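Oddale shared builds / Tickets
Last updated 9/1/18

Right hand presses too long when packing the bag

Opened by Ustyna Savchuk
State: open, again

Setup first, for anyone who hasn't been over. Two arms on the big table in my living room, gloved hands, Nedusum running on the old desktop under the sofa table, Stirnari doing the hand tracking from the wrist cameras. The task is to put soft things into a cloth bag and let go of them. The left hand is well behaved. The right hand gets the item in, pats it down, and then goes on patting it down like a parent closing a suitcase at the airport.

What I expect: a short press, then release and lift.
What I get: a press, then more press, then a timeout at 90 seconds, then the arm goes home looking pleased with itself. The bag survives. I've stopped ironing anything that goes in it.

It happens on most runs in the afternoon and hardly ever after dinner. I didn't believe that either, so I kept a tally for a week in August, and it's real.
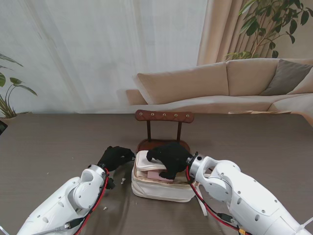

Chinyere Nwachukwu: Before you go chasing daylight, check the release threshold. Nedusum waits for the grip force to drop AND for the tracker to say the fingers are open. If either one sulks, you sit there. My gripper did the same thing all spring and it was a loose crimp in the wrist connector. Wiggle everything.

Wiggled everything. Reseated the red cables on both arms, then the black ones, then the red ones again for luck. No change in the press. I did find a screw on the floor that doesn't seem to belong to either arm, and it now lives in a saucer where I can worry about it.

Next I read the force log off the right wrist. The force drops when it should, every time, so that half of the AND is fine. The tracker is the half that sulks. It reports the fingers as "unknown," and Nedusum treats unknown as closed. I'd call that cautious if it weren't my sweater in the bag.

Tried, in this order:

- Recalibrated the right hand. Took an evening. Nothing.
- Swapped left and right wrist cameras. The fault stayed with the right side of the table, so the camera is cleared and owed an apology.
- Raised the frame rate. The desktop fan became the loudest thing in the house and the fault stayed.
- Closed the beige drape next to the sheer one. Fault gone for 5 runs in a row.
- Opened it again. Fault back on the next run.

So it's the window, and I owe my tally sheet an apology too.

Oksana Didenko asked over lunch why I'd put black gloves in front of a bright background and expected software to find the fingertips. I said the gloves were for grip. She said that wasn't the question. It wasn't.

I parked the arm and pulled up what the wrist camera gets. Auto exposure settles on the cream upholstery and the gloves are left to fend for themselves. Against that, the knit is a fuzzy outline with nothing inside it, and it bunches up along the fingers enough that Stirnari's guess at where a joint is can land in a wrinkle.
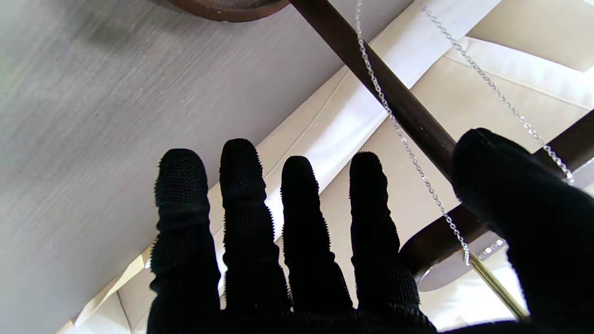 Photo: wrist camera / U. Savchuk. OK to reuse within Oddale.

Two things to fix, then. Exposure was the easy one. I turned off auto and set it by hand to 4,000, in whatever unit the Stirnari settings page believes in (the manual says "microseconds" in one chapter and "steps" in the next). The highlights blow out completely and I don't care, I'm not selling the footage. With that setting, drape open, the unknowns mostly went away. Mostly means the press now ends on its own and only hangs when a cloud moves off the sun partway through a run.

Gloves next. Ustyna Dmytriv has a pair of thinner ones from Bondarchuk in gray, one size down, and says they don't wrinkle at the knuckles. They may also not grip. We'll see which annoys me more.

Also changed: timeout on the press step is down to 2 seconds. If the tracker has no opinion by then, Nedusum goes by force alone and lifts. Chinyere says this is cheating. It's in the config with a comment that says it's cheating.

Still to do:

- Try the gray gloves with the drape open, mid-afternoon.
- Put exposure back to auto afterward and see how much of this was the gloves all along.
- File the "unknown means closed" thing with the Nedusum people as its own ticket. Oksana Holovko has the login.
- Screw.

Leaving this open until the gloves get here. Drape stays shut in the meantime, and the plants can complain to Stirnari.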